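Sodholm Over-Sink Drying Rack
Extendable, gray end holder, metal rods
Sold by Drummond Kitchen Supply

The Sodholm is a drying rack that sits across the basin of your sink, so wet dishes drip into the bowl and the counter stays free. Pull the two ends apart until they rest on the rim, then load it. When you are done, push it closed and stand it in a cabinet.

The rods run parallel and are spaced for plates, bowls and lids. Small items such as teaspoons will slip between them, so put those in the slotted holder at the end.

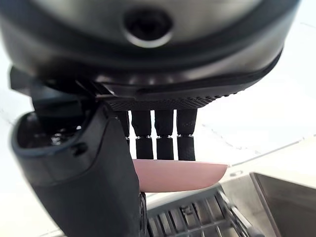
Dish cloths and sponges can go on the rods too. Air gets to them from both sides and they stop smelling sooner than they would in a pile by the faucet. Wring them out first.

The rack is at its narrowest at 9 inches shorter than full length. Measure the inside of your basin from front to back or side to side, whichever way you plan to lay it, and check that the rim is flat where the ends will sit. It fits most single and double sinks. On a double sink, lay it over one basin and keep the other clear for washing.
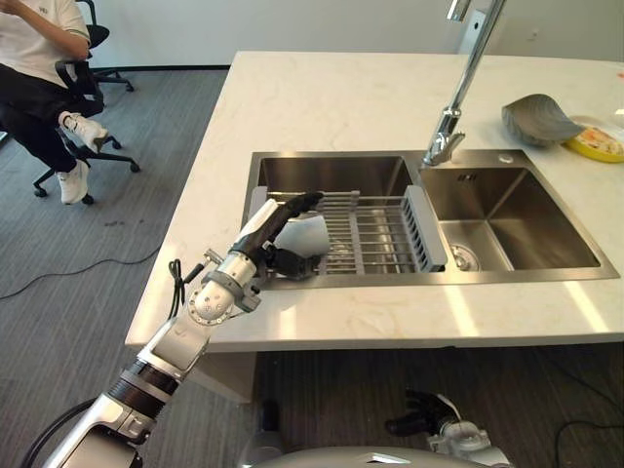
Load limit is up to 30 pounds when the rack is resting on both rims. Do not use it for hot pans straight off the stove. The end pieces are plastic and will mark.

Cleaning: warm water and dish soap. Take the slotted holder off and rinse it separately, as crumbs and lime collect in the slots. If you have hard water, wipe the rods with white vinegar once a month. Do not use steel wool.

In the box: rack, slotted holder, 2 spare rubber feet, fold-out care sheet.

Price: $35
Warranty: 2 years against rust on the rods
Color: gray only. The white version was dropped in May.

Goes with: Plukano dish cloths, Jultine sink strainer (sold separately).

Replacement holders and feet can be ordered from the parts page. Please have the size printed on the care sheet ready when you order, as holders for the older Sodholm do not fit this one.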